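13 janvier 2023

Enfin ! La fiche de bonnes pratiques pour le poste à deux bras tient sur 3 pages, et je crois que je l'aime bien. La version d'août en faisait 47, personne n'arrivait au bout (moi non plus, je l'avoue ici). J'ai presque tout repris depuis le début en gardant le vocabulaire de Histico, pour que les gens de Parnisside s'y retrouvent.

Règle un : le tissu est pincé sur la table avant toute mise sous tension, une pince à chaque coin ou sur chaque bord, et on tire dessus à la main pour vérifier. Règle deux : les gobelets restent dans l'axe des bras, jamais derrière les pinces.

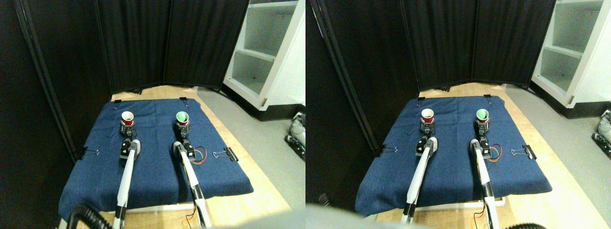 La règle trois m'a pris l'après-midi entière. Je voulais une position de repos écrite noir sur blanc, les deux préhenseurs ouverts et à l'écart des objets, avant qu'une main passe au-dessus de la table. Clurar demandait seulement un arrêt logiciel — moi je veux les deux, et je l'ai écrit comme ça !

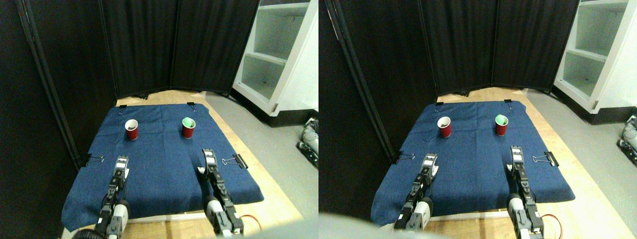 Reste la question des fils. Tanabe propose de les gainer jusqu'au poignet, j'aimerais essayer dès demain. Et puis relire la liste de contrôle, passée de 57 lignes à une petite page, quel bonheur de pouvoir la cocher debout, le crayon à la main. Penser à ajouter la date de révision en bas.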